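Ticket 335
Opened: Wednesday, July 13, 2022
Queue: Ulach House, shared kitchen, second floor
Subject: Kitchen "unusable" (again)
Status: Closed, pending the mop

Original report

Kitchen is a mess. Can't cook. Can't sit. Trash on the table and groceries on the floor. Please fix. — Room 22

Notes from Vratislav Michalík, house manager

10:05. Read the report. "Please fix" is not a fault category, so I have filed it under Surfaces, with a cross-reference to Floor.

10:20. Went up to look. The report is fair. Noodles have been eaten at the round table and the evidence has been left for historians. Asked in the house chat who had noodles. Four people typed and then stopped typing.

10:35. Before anyone asks, I know there is a trash can. It's under the sink, where it has been since Ahn put it there, and its lid works. I tested it twice. We can rule out hardware.

10:40. Started with the table. The wrappers had been piled up on the tablecloth, foil and plastic together, with a paper cup lying on its side a little way off. Somebody had also used a paper bowl as a bin for the seasoning wrapper, and I want to give credit for that. It shows a grasp of the principle. It just needed to travel another six feet.

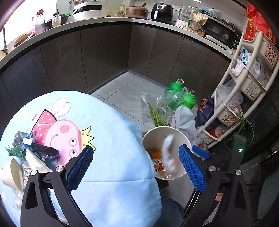 11:00. Sorting rules, for those who missed the sheet on the fridge: foil and plastic wrappers go in the gray bag. Paper cups and bowls go in the gray bag too if they've had soup in them. I don't care what Jelora's website says about recycling them, our pickup won't take them greasy and I'm the one who gets the sticker on the lid.

11:10. Room 22 asked whether the Peppa Pig tablecloth could be replaced with "something for adults." Request noted. The tablecloth came from the last birthday party and wipes clean in one pass, so it outperforms most of the residents. It stays until somebody buys another one with their own money.

11:25. Moved on to the floor. Two green bottles, a bag of long green vegetables, assorted other bags. Whoever brought these in got them all the way to the kitchen and stopped short of the cabinets. Vegetables into the fridge, bottles into the lower cabinet on the left. If they are yours, that's where they live now. The navy blue bag is folded on top of the fridge.

11:40. Question from the chat: isn't that what the rack is for? Yes. The beige rack with the flower cutouts is for onions, potatoes and anything else that likes air. I bought it from Flundport for exactly this and assembled it myself, minus one peg. Please don't stand bottles in it. It leans when you do, and then I get a ticket about the rack.

12:15. Table wiped. Floor swept but not mopped, as the mop is on the first floor and the first floor denies having it. Opened a separate ticket for the mop (no. 231 was also about the mop, for anyone keeping score).

12:30. Replied to Room 22 that the kitchen can be used. Room 22 answered with a thumbs-up and a question about who'd be cleaning it tomorrow. See the rota. It's Room 22.

16:50. Reopened by Room 14: "Where are my vegetables?" In the fridge — second shelf. Closed again.

Related tickets: 109 (sink smell, solved, it was a sponge), 231 (mop)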